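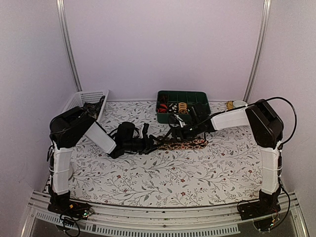 The Giren water butt, 208 litres

Right then, this is the one I get the most emails about, so I've finally sat down and written it a proper page. The Giren is the butt I have at home, two of them in fact, one by the back door and one behind the shed, and I've been selling it from Dandthorpe since the January before last. It holds 208 litres, it's dark green, and it looks like a barrel because that's what it was.

All our Girens start life as food barrels. They come to me having held olives or pickled lemons or fruit juice concentrate, and I scrub each one out in the yard, rinse it, leave it open for a few days and rinse it again. You may still get a whiff of olive on a hot afternoon if you stick your head right inside (I rather like it). The plants don't mind a bit. I won't take barrels that have had chemicals in them, however cheap they are, and I do get offered them!

Why bother with one at all? Well, I'm not going to lecture. I started saving rain when we went on a meter and I saw what I was pouring over the runner beans every evening. Tap water has been cleaned and pumped for miles so that we can drink it, and it does seem daft to chuck it on a lettuce. My blueberries sulked on our hard water for years and they've perked up no end on rain. An average shower off our little shed roof puts a good few inches in the barrel, and a proper downpour overnight will fill it.

What you get

The barrel with its screw lid, a brass tap already fitted, a child-safe clip for the lid, and the downpipe kit. The kit is a diverter, a short length of hose and two connectors. It fits the ordinary round or square plastic downpipes. If you've got old cast iron ones, please ring me before ordering, as you'll need the other diverter and it costs a bit more — cutting cast iron is also a job for somebody with the right saw.

I put the tap on low, but with enough room beneath it for a small can if the barrel is on its stand. The stand isn't included. Plenty of people use bricks or a couple of old slabs, which is fine so long as they're dead level. A full barrel weighs more than two grown men and you do not want it going over. If you'd like a stand, have a look at the Karen, which is made for it and lifts the tap high enough for a full-size can.

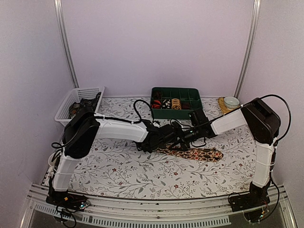 Fitting it takes me half an hour and took my brother most of a Sunday. Stand the barrel where you want it, mark the downpipe level with the inlet, cut out the section shown on the sheet, and push the diverter in. When the barrel is full the water carries on down the pipe as it always did, so there's no overflow to worry about. You'll want a hacksaw, a tape measure and a drill with the big hole cutter. I lend out the hole cutter to anyone local, just bring it back.

Looking after it

Keep the lid on. It stops the midges, it stops leaves, and it keeps the light out so the water doesn't go green. Once a year I empty mine, tip it on its side and have a go at the sludge with a long-handled brush. In a hard frost, leave the tap open and the barrel empty, or at least let it down by a third. I've had one tap split in all this time and that was my own fault for forgetting.

Don't drink it, and don't use it on seedlings if it's been standing for weeks, as they can damp off. Otherwise it's good for pots, beds, greenhouse tomatoes, washing the car, and rinsing muddy boots.

Joining two together

You can link a second Giren to the first with the joining kit, and I've known a customer run 5 of them in a row along an allotment fence. They all need to stand at the same height or the lowest one does all the work. If you think you'll want more than 3, it's probably worth looking at the Krishnan tank instead. That one holds 500 litres, takes up less ground for what it stores, and is slimmer, so it'll go down the side of a house. It's new plastic though, which is why I still steer people to the barrels first.

Collection and delivery

Collect from the yard any weekday morning, or Saturday by arrangement. A barrel will go in the back of most hatchbacks with the seats down, but measure first. I deliver locally on Thursdays and can usually carry it round to the back garden for you if the gate's wide enough. Further afield it goes by carrier, and I'll quote you for that when you ring.

Stock changes from week to week, depending on what the olive people send me. I can hold one for you for a fortnight without a deposit. Ask for Vimala.

Vimala Thampi
Page last changed 21 May 2002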